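Notes for Session 4: Reading the Game Story
Introduction to Community Sports Writing
Handout prepared by Balthasar Strebel

Welcome back, everybody, and thank you for the drafts you left in my box after the last session. I read all of them, some of them twice (the one about the curling semifinal I read three times, for pleasure), and most of what follows grew out of the notes I made in your margins. Please bring this handout with you next time as well, as we'll be marking it up together.

1. What a game story is for

A game story tells a reader who wasn't there what happened, who did it, and why it came out the way it did. It sounds simple, and on a good evening it is. But remember that a lot of the people reading you were at the game. They sat in the cold for two hours, they know the score, and they're reading to find out whether you saw what they saw. Parents especially! If a goalkeeper made a fine save in the last minute and you leave her out, you will hear about it at the grocery store.

So you're writing for two people at once, the one who stayed home and the one who had a better seat than you did. Keep both of them in your mind while you write.

2. The first paragraph

Most of your drafts began with the weather. I have nothing against weather, and if the second half was played in sleet then by all means let us have the sleet, but it can usually wait until the third or fourth paragraph. Try starting with the turn in the game. When did it tip, and who tipped it?

Let me give you the opening of my own report on the Drillmont and Nilow handball match, warts and all:

"Drillmont scored five straight goals after the break and held off Nilow 27-24 before a crowd of 961 at the Truvuma hall."

It won't win a prize. Still, you have the score, both teams, the place and the stretch that decided it, and you have all that before your coffee gets cold. I left out the coach, the league table and the fact that the scoreboard went dark for a while. Those came lower down.

3. Numbers

Use fewer of them than you'd like to. I know how it is, you've filled a notebook and you want it all to count for something. One of you wrote a swim meet story with a time in every sentence, and by the fourth one I had stopped taking them in. Pick the number that carries the story and give it some air.

A few house rules, which I'll repeat until you're sick of me:

Spell out one through nine, and use figures from 10 up.
Scores are always figures, winner first.
Give attendance only when you got it from the host club. The Truvuma hall holds 1,323, and "a packed house" is not the same as a sold-out one.
If a runner's best is two seconds off the club record, say so, and say whose record it is.

4. Quotes

Coaches are tired after games and they tend to say the same things. "We played hard" is fine to hear and dull to print. Ask about one particular moment instead. "What did you tell them at the time-out?" nearly always gets you something you can use, and so does asking a player what she thought when the ball left her hand. 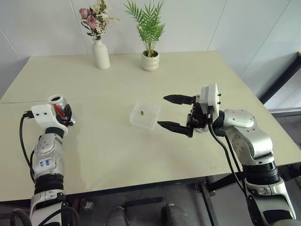
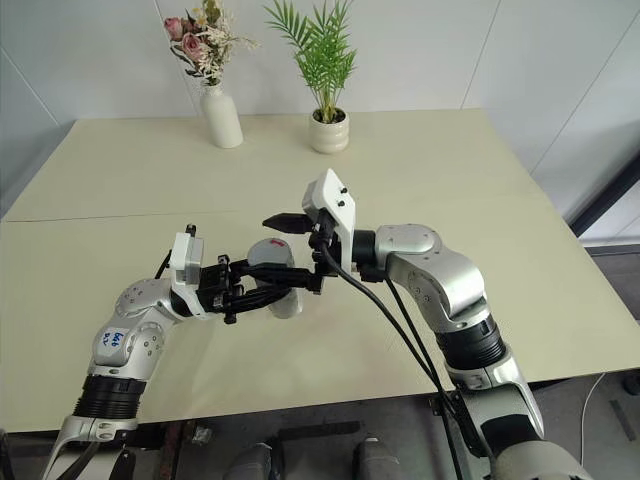 5. Working from a box score

Sometimes you won't be at the game at all. The editor calls, the match is over, and you have a sheet of numbers and a phone. Take a breath and read the whole sheet before you write a word. Look for the quarter or period where the gap opened. Look for the player who sat out a stretch, and for the substitute who scored more than usual.

Then call both coaches, the losing one too. I can't say this warmly enough. When I was starting out I wrote up a ski club relay from the results alone and had the Stöckli sisters in the wrong order, so that the younger one got the credit for the older one's final leg. Their grandmother wrote to the paper. It was a kind letter, and I've kept it, and I have checked my running orders ever since.

6. Losing teams

In local sport the players may be 15 years old, and they will read what you wrote, and somebody will tape it to a refrigerator. You don't have to hide a bad result. If Nilow gave up the lead, write that they gave up the lead. Just think twice before you hang the loss on one name. A missed penalty is part of the game and belongs in the story, but "choked" doesn't, and neither does "gifted."

7. Exercise for next time

Please write a game story of 200 words from any match you attend before our next meeting. Any sport, any level, and a schoolyard tournament will do nicely. Put the turn of the game in the first paragraph, use one quote, and hold yourself to three numbers apart from the score.

Then cut the same story to 136 words. It hurts a bit the first time. Hand in both versions stapled together, the longer one on top, with your name on each.

We'll read a few aloud, so if you'd like yours left out of that, write "no reading" in the corner. The November session is on headlines, and for that one you'll want scissors and an old sports section.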